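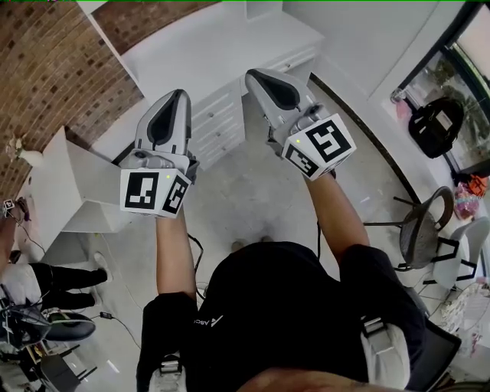 Who we are

Skisby is a soccer history club with its own reading room, a small publishing arm and far too many match programs. We collect, sort and share the story of the game as it was played in small towns and by works teams: the leagues that folded, the grounds that are now parking lots, the cup runs that got two paragraphs in a weekly paper and were never mentioned again.

We love this stuff. If you have ever spent an evening trying to work out who kept goal for a reserve team in a fog-bound second round replay, you will fit right in.

How it started

The club grew out of a fanzine called Gosau, which ran for 14 issues and was sold outside grounds from a shoulder bag. It was photocopied, the staples were usually crooked, and the letters page was the best thing in it. Readers kept sending in old team sheets and asking for them to be kept safe, and at some point there were more team sheets than fanzine. The last issue came out in November with a note on the back page asking who would like to help look after everything that had piled up. Plenty of people wrote back, and Skisby came out of those replies.

We still have a full run of Gosau in the reading room, including both versions of issue 7 (the first one printed the away results in the home column and was pulled by lunchtime). Ask at the desk and we'll bring them out for you.

What we do

Most of our week goes to the collection. Programs, season tickets, fixture cards, supporters' club minutes, scrapbooks, pennants, the odd pair of boots. Everything gets a number and a folder, and then it goes into the index, which members can search from home. The index is never finished — somebody walks in with a box from an attic and off we go again!

We also record interviews with former players, groundskeepers, turnstile staff and people who simply stood in the same spot for 30 seasons and remember all of it. These are long, rambling, wonderful conversations. We leave the rambling in. A full recording goes into the collection and a typed version goes into the index, so you can look up a ground or a season and find every person who talked about it.

Then there are the books. Our imprint is called Jeria, and it puts out two titles a year. They are short, they have proper indexes, and they cover subjects a larger publisher would not touch: a history of one railroad works league, a season-by-season record of a women's side that played on borrowed fields, a whole book on floodlights. The floodlights book has been reprinted twice, and we are still delighted about it.

The Krajčí Shelf

The biggest single gift we have received is known as the Krajčí Shelf, although it now takes up most of a wall. It holds scouting notebooks, hand-drawn formations and train timetables marked up for away games across Central Europe. A lot of it is in Slovak and Czech, with some German, and our language group meets to work through it a notebook at a time. You do not have to be fluent to join in. Soccer vocabulary comes quickly, and the handwriting is harder than the grammar anyway.

The first part of the shelf has been translated and can be read on site. We plan to put the formations online next, as those are the pages visitors ask for most.

Visiting

The reading room is open to everybody, member or not, and there is no charge. Please bring pencils for taking notes and leave coffee in the hallway. If you want to see something in particular, write to us a few days ahead so we can get it out of storage. School groups are very welcome, and we have a drawer of duplicate programs that kids can handle, compare and argue over as much as they like.

Our next open evening is on 27th September. We'll have the new Jeria title on the table, a talk on how lower league teams traveled before the highways, and a swap box for duplicates. Bring your spares.

Joining

Membership helps pay for folders, shelving and heat, in that order. Members get the full index, a discount on Jeria books and a printed newsletter with a letters page, because we could not bear to give that up. You can join for a year or for life, and you can do it at the desk or by mail.

If you would like to give something to the collection, please get in touch before sending it. We take material from any club, any level and any country, and condition matters much less than people think. We have cataloged programs with gravy on them. Names written on the back of a team photo are worth more to us than a clean front, so if there is someone in the family who can still put names to faces, sit down with them first and write it all out — nicknames too.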